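Home Archive About Contact Subscribe

I watched the whole Tidix Sessions livestream last weekend so that my niece would have someone to text about it, and I have been grumpy ever since.

If you missed it, and I envy you, Tidix is the streaming app that signed up five big creators in December and promised to turn each of them into a recording artist. The first one out of the gate is Graltemard, who made his name yelling at horror games and reviewing gas station snacks. He has a single now. He also has a vocal coach, a stylist and a documentary crew, and the documentary is longer than the single by a wide margin.

I don't object to people changing jobs. I was a bad paralegal before I was a passable piano teacher. What I don't buy is the way the change gets sold. We are told that he "always had music in him." Maybe so! But he uploaded for years without humming a tune, and the music showed up the same month as the contract. I went back and checked his old videos, which is a dumb way to spend an evening, and the closest I got was him tapping a spoon on a can of chili.

Then there's the ticket business. The announcement said the launch show in Forham "sold out 2,000 seats in minutes." I know that hall. I sat through two recitals there with students who forgot their shoes, and I remember the balcony being closed off both times. On the stream, the balcony was dark again. So either 2,000 people squeezed onto the floor or somebody is using "sold out" the way furniture stores use "final days." I wrote to the venue and got back a form letter about parking.

The set itself ran 77 minutes, and I would guess a third of that was singing. The rest was talking, thanking, a long bit with a fan's phone, and a video montage of him looking out of car windows. When he did sing, the backing track sang louder. There was one slow song near the end, just him and a keyboard player, where his voice cracked on the high part and he kept going. I liked that one. It isn't on the album.
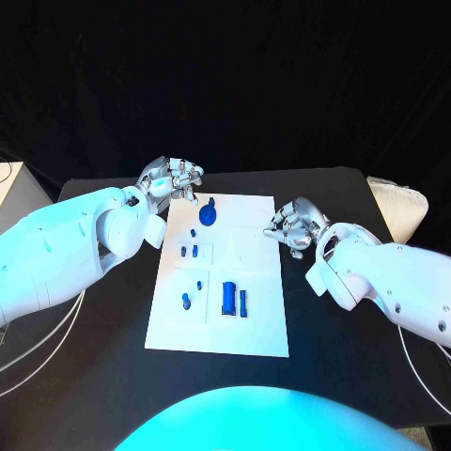 Embla Tveit wrote in to say I'm being a snob, that plenty of pop stars started out as child actors or models and had just as much help, and that a kid who found his way to singing through a gaming channel is no worse than one who found it through a TV talent show. She also says the balcony was dark because of the projector.

Fair enough on the first part. I grew up on people who were assembled in an office, and I still know all the words. The projector I'm less sure of. You don't leave paying customers sitting behind a curtain, and I could see the curtain.

My real gripe is with how little anyone asks. I read a stack of write-ups after the show and every single one used the phrase "natural evolution." Same phrase, same order of facts, same quote from the same manager about "owning the next chapter." One of them still had the press contact's phone number at the bottom. If a hardware store put out a statement calling its new rake a triumph, I'd hope the local paper would at least go look at the rake.

My niece, for the record, thinks the single is fine. She played it for me in the car on the way to the dentist and then skipped it halfway through for something by Bunnag, who as far as I know has never reviewed a snack. I asked why she skipped it. She said she'd already heard the good part in the trailer.

The second Tidix artist is supposed to be announced soon. I've been told I'm not allowed to text during that one.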